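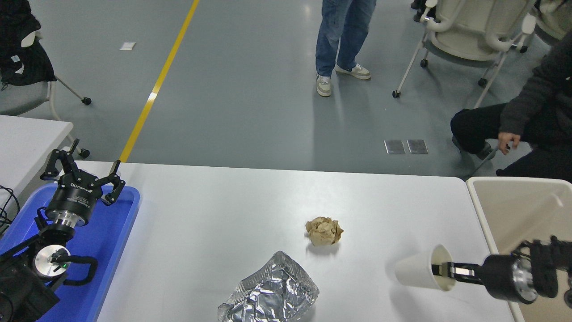

A gripper holding a paper cup from the inside during a sorting task, with a beige bin beside the table

Robot cell budgeting is the process of estimating and scheduling the full cost of a robotic workstation before it is ordered. It covers the arms and grippers, the furniture and containers around them, the floor space they occupy, and the labor needed to set the station up and keep it running. The term is used mostly for small installations such as test benches and sorting stations, where one department pays for everything out of a yearly equipment allowance.

Scope

A budget is normally split into purchase costs and running costs. Purchase costs include the arms, controllers, end effectors, mounting hardware, cables, shipping and installation. Running costs include spare fingers and cables, software licenses, operator time, electricity and repairs after the warranty ends. Training may be placed under either heading, depending on the accounting rules of the buyer.

Items that are cheap on their own are often left out of first drafts. Tables, trays, bins, cable covers and chairs for staff fall into this group. In the Prasotis planning method these are entered as a single line called "surroundings" and reviewed again after the layout has been drawn.

End effectors

The choice of gripper has a large effect on the total. Parallel grippers have few moving parts and are usually the cheaper option. Hands with three jointed fingers can take hold of a wider range of shapes but cost more to buy and service. For mixed waste, buyers commonly ask for a trial with the objects the station will handle, such as paper, foil and cups, before settling on a model.

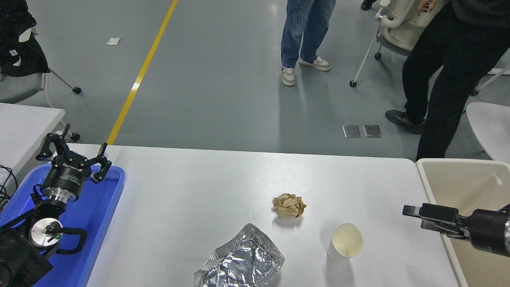 Paper, foil and a cup on a sorting table, with a three-fingered gripper at left and a parallel-jaw gripper at right

A two-arm station needs 2 sets of mounts and cabling, and spare parts are stocked for each type of gripper in use. Using the same gripper on both arms lowers the cost of spares. Using different ones allows them to be compared on the same work.

Trial periods

Suppliers may rent equipment ahead of a sale. Hollmann, an equipment dealer, offers a trial of 372 operating hours, with part of the rental fee credited toward purchase. Biten sells used arms with a service record and a shorter warranty. A trial plan lists the objects to be handled, the containers they go into, and the number of staff present.
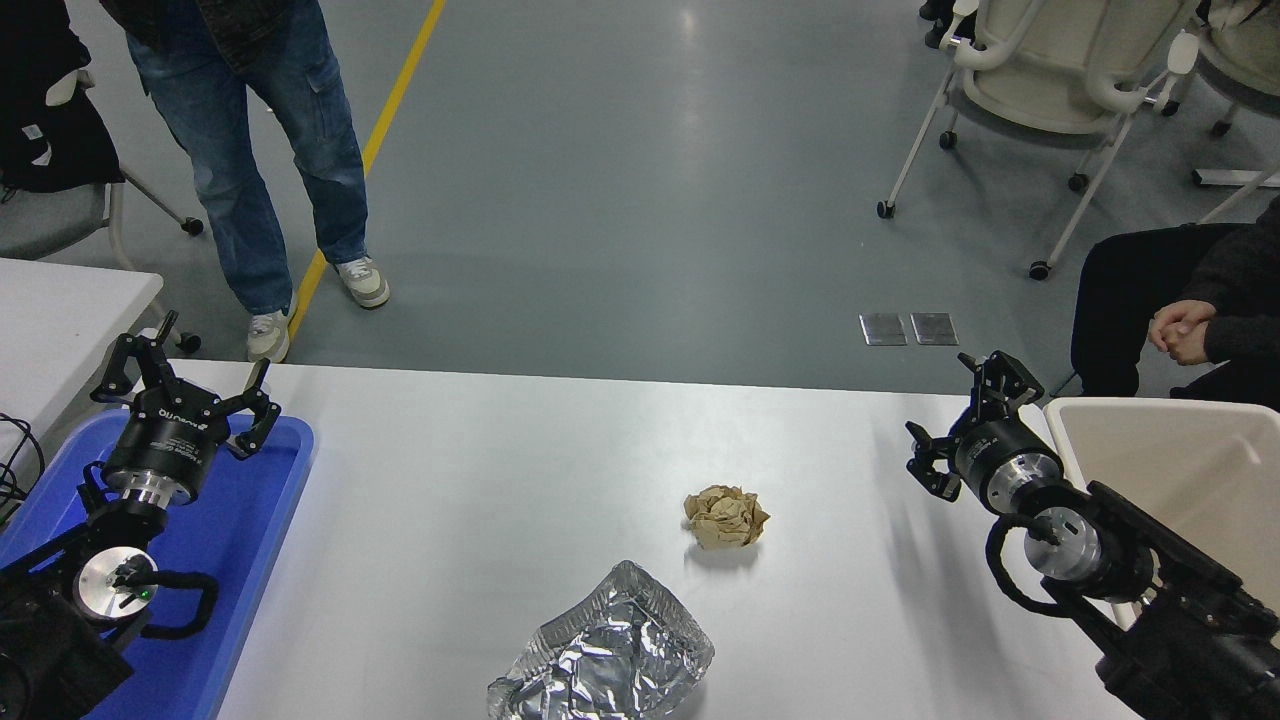
Two arms at a white table with crumpled paper and foil, between a blue tray and a bin

Service planning

Service intervals are set by operating hours or by calendar date, whichever comes first. The Tritance planning guide, written by Thibault Marty and issued on January 29, 2019, uses an interval of 4000 hours for arms and a yearly check for grippers. It recommends that service money be set aside in July, ahead of the autumn budget round. Smaller buyers often pay for each visit separately.

See also

End effector
Total cost of ownership
Waste sorting
Workcell layout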